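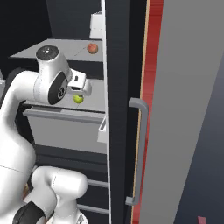
Section 4 of the Girnis Club kitchen guide covers the pick task, and it is the section where members fool themselves most often. A run that looks good on screen is weak evidence. When the two-fingered gripper is hovering just above the green apple on the middle shelf, people start typing "success" into the log. Hovering is a pose. The task is graded on what the fingers hold when the episode closes, and a simulated apple can slide, stick or sink into a finger in ways a real one never will.

4.1 Before you start

1. Open the Chuensuk launcher and load the kitchen task. Do not use the copy on the club's shared drive. It has old friction values.
2. Set the random seed to 1304. Everyone uses this one for the first session so that runs can be compared.
3. Check that the fridge door starts closed. If a teammate saved over the start state, choose Reset World, then Reset Robot, in that order.
4. Set the episode limit to 27 seconds.

Note: The launcher shows a green light when the robot model loads. It only means the file was found.

4.2 Running the door and pick stages

5. Run the door stage alone, 10 times, before you touch the pick stage. Write down every result, including the ones you think were bad luck.
6. If the gripper slips off the long handle, move the approach point and run again. Do not raise the grip force first. Pramila Nautiyal's team did that last December and ended up with a policy that could open one door in one position.
7. Turn on the pick stage. Leave the shelf heights alone.
8. Save the contact log with the video. A video handed in alone will be sent back.

Caution: Never change the seed halfway through a set. A set with two seeds in it is thrown out, even if the numbers are good – especially then.
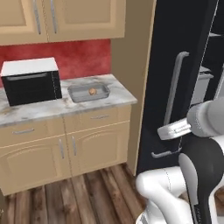

Can we report the door stage and the pick stage as one score?
Report them separately, then give the combined figure on its own line. A team with a strong door stage can hide a poor pick stage inside an average, and the judges at the Avine meet have seen it done.

4.3 Reading your results

9. Open the contact log and find the last line of each episode. Both fingers must be listed as touching the target.
10. Mark any episode where the target moved before first contact. Those count as failures until Shalini Joshi has looked at the log.
11. Rerun the full set with a seed you have not used. If the score drops by more than 13 points, you tuned to the seed. Go back to step 5.

Note: The Brurkero plug-in draws a smooth success curve. Leave smoothing off for anything you turn in.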